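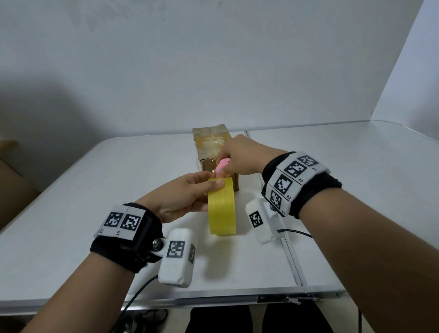
Cheguei a Tedville com fome e com o sapato errado. O sapato errado foi culpa minha, o convite dizia "calçado fechado e de sola firme" e eu li isso no trem, já de sapatilha. A fome eu resolvi no Nultik, um café bem na frente da estação que vende um pão de batata com queijo do tamanho de um prato de sobremesa (pedi um, comi, pedi outro para a viagem e comi também). A moça do balcão viu a minha sapatilha, perguntou se eu ia à fábrica e me mandou à loja de material de jardim, duas portas adiante. Saí de lá de galocha verde. Passei o dia inteiro de galocha verde e já aviso que foi ótimo.

A fábrica é a McKinnon, que faz papelão ondulado, e o dia de portas abertas acontece uma vez por ano, em novembro. Eu queria ir havia muito tempo! Quem me conhece sabe que guardo caixa boa. Tenho um armário só disso em casa, com caixa dentro de caixa, e não adianta discutir comigo.

O portão abriu às 9 e já tinha fila, com muita criança e um pessoal da escola técnica de design que fotografava até o extintor. Distribuíram colete, protetor de ouvido e um adesivo com o número do grupo. O meu era o 7. O guia do grupo 7 se chamava Trevor Pelletier e falava baixo, um problema sério num galpão daqueles, então a gente andava grudada nele feito pintinho atrás da galinha.

Começamos pelo pátio das aparas. São fardos e mais fardos de papelão velho, prensados e amarrados com arame, empilhados mais alto do que a minha casa. Tem um cheiro que eu não esperava, meio de biblioteca, meio de cachorro molhado. Dava para ler pedaço de coisa nos fardos: FRÁGIL, ESTE LADO PARA CIMA, uma metade de banana impressa em azul. Fiquei procurando se achava alguma caixa minha ali no meio. O Trevor contou que chega de tudo misturado, até talher, e que uma vez apareceu uma dentadura. Guardaram a dentadura num vidro, no escritório. Pedi para ver e ele disse que não fazia parte do roteiro.

Depois vem o desagregador, um tacho enorme que bate o papelão com água até virar uma sopa cinzenta. Olhando de cima, pela passarela, parece mingau de aveia no liquidificador, só que com barulho de cachoeira. Uma menina do grupo perguntou se dava para comer e o Trevor respondeu com toda a seriedade que celulose não faz mal, mas que a cola ele não recomendava.

A parte do papel propriamente dito foi a que mais me pegou. A sopa vai se espalhando numa tela comprida, a água escorre, passa por feltro, passa por rolo quente, e lá na outra ponta sai papel! Parece mágica de tão sem graça que é cada etapa separada. Na boca da secagem faz um calor de forno de pizza, e eu de galocha. Ali ninguém para muito tempo. Encostei a mão numa bobina já pronta, com licença do guia, e estava morninha como pão.

Na onduladeira a gente ficou um tempão. É o lugar onde o miolo ganha aquelas ondinhas, entre dois cilindros dentados, e recebe a cola de amido e as duas capas. Eu sempre achei que as ondinhas eram todas iguais, imagina. Tem onda grande para caixa pesada, onda miúda para caixa que vai ser impressa, e tem uma combinação das duas que eles usam para eletrodoméstico. O Trevor rasgou uns pedacinhos e passou de mão em mão para a gente apertar com o dedo. Levei o meu no bolso do casaco e ele está aqui do lado do teclado, todo amassado, coitado.

Almoço no refeitório: sopa de ervilha, pão preto e um bolo de maçã feito pela cozinha da própria fábrica. Repeti o bolo. Sentei com um casal que faz caixa de chapéu por encomenda e que veio de longe só para conversar com o setor de amostras. Eles me explicaram a diferença entre vincar e dobrar (vincar é amassar a linha antes, para a dobra cair onde você quer) e agora eu não consigo mais abrir uma caixa de cereal sem olhar os vincos.

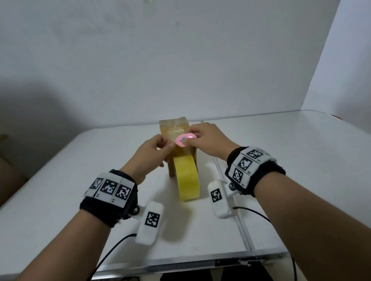
Papelão e fita amarela na mesa branca.

À tarde o programa ficava mais solto e cada um ia para onde quisesse. Fui direto para a sala de ensaios, que é onde eles maltratam as caixas. Tem uma prensa que desce devagarinho até a caixa ceder, com um ponteiro marcando a força, e a plateia toda fazendo aposta em voz baixa. A nossa aguentou 600 quilos! Uma caixa sem nada dentro! Quando cedeu, fez um "puf" cansado, e todo mundo soltou um "ahhh" de pena. Tem também a câmara úmida, onde as caixas passam a noite para ver como ficam depois de uma viagem de navio. Entrei e meu cabelo nunca mais foi o mesmo naquele dia.

O técnico da sala contou que a maior inimiga do papelão é a umidade, e que a segunda é a pessoa que empilha torto. Caixa empilhada com quina sobre quina segura o peso, deslocada um tantinho já perde um bocado da força. Pensei no meu armário e fiquei com vergonha.
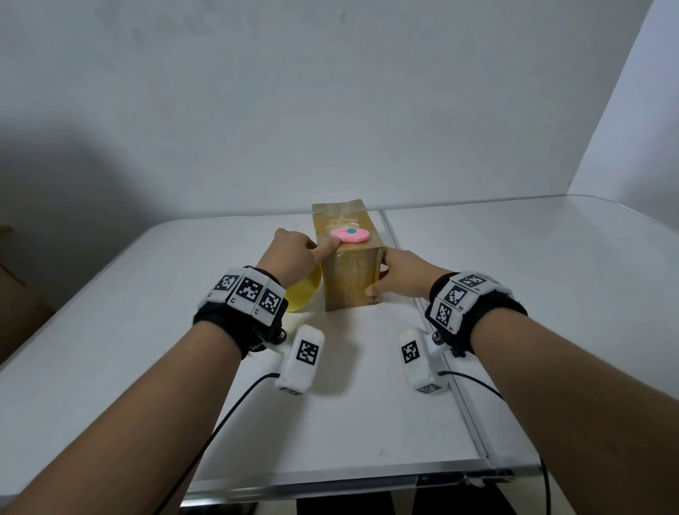 N.º 9 — página 60

A outra sala que vale a visita é a do arquivo de moldes, e essa quase me escapou, a plaquinha estava atrás de uma porta aberta. São as fôrmas de corte antigas, umas tábuas grossas com lâminas encaixadas no desenho da caixa aberta, penduradas feito quadro. Tem molde de caixa de sapato, de caixa de bombom em formato de coração, de uma tal de Nukico, que era uma marca de sabão em pó aqui da região e que, pelo visto, todo mundo acima de certa idade conhece. Uma senhora do meu grupo viu o nome na tábua e começou a cantar o jingle inteiro. O Trevor cantou junto a segunda parte, baixinho, como tudo o que ele faz.

A arquivista deixou a gente pegar as folhas de prova da Nukico, impressas em laranja e azul, e contou que a fábrica só guardou os moldes por preguiça de levar para o lixo. Hoje vem estudante desenhar a partir deles. Eu queria ter ficado mais uma hora ali, mas às quatro e pouco começaram a recolher os coletes.

Na saída tem uma lojinha, claro que tem. Caderno com capa de papelão cru, porta-lápis, um castelo de montar que eu quase comprei para mim dizendo que era para a minha sobrinha. Comprei os cadernos. O castelo esgotou enquanto eu pensava — lição aprendida — e o rapaz do caixa disse que no ano que vem fazem mais.

Coisinhas práticas para quem quiser ir: a entrada é de graça, mas tem que reservar, e as vagas da manhã acabam antes. Da estação até o portão dá para ir a pé pela beira do canal, um caminho plano e bonito, com muito pato. Protetor de ouvido eles emprestam, casaco é bom levar um que dê para tirar, por causa da secagem. A passarela do desagregador tem escada e não tem elevador, mas o resto do percurso é no térreo. Café só no refeitório. E vá de sapato fechado, pelo amor de Deus, a loja de jardim não tem todos os números e a minha galocha é um número maior.

Voltei no trem das seis, com os cadernos no colo e os pés doendo. No dia seguinte arrumei o armário, quina com quina.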